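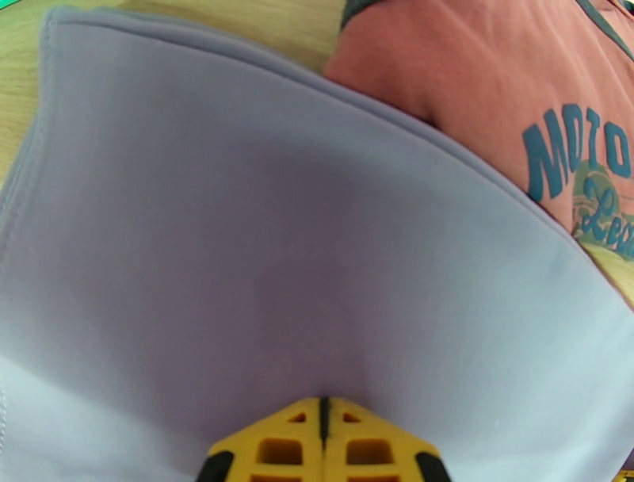

We changed one thing in the folding policy in December, and it made more difference than the two months of tuning before it. The old version picked a grasp point from the overhead view and committed to it. Kuvel, the new one, goes to the cloth, closes a little, checks the wrist view, and decides again before it lifts.

Béla Vincze ran the comparison at Skostwood. He did 216 trials on mixed laundry, half with each version. The old one took hold of two layers when it wanted one in 39 trials. Kuvel did it in 3.

It is slower. Each extra look costs 2 seconds, and on thin shirts it sometimes looks again when it has no need to. Thick soft fabrics gain the most, as the folds hide each other from overhead.

Hafþór Brynjólfsdóttir thinks the gain will shrink once we train on more fleece. She may be right. We have the same test planned on the Vida arm, with towels first and fitted sheets after that if the towels go well.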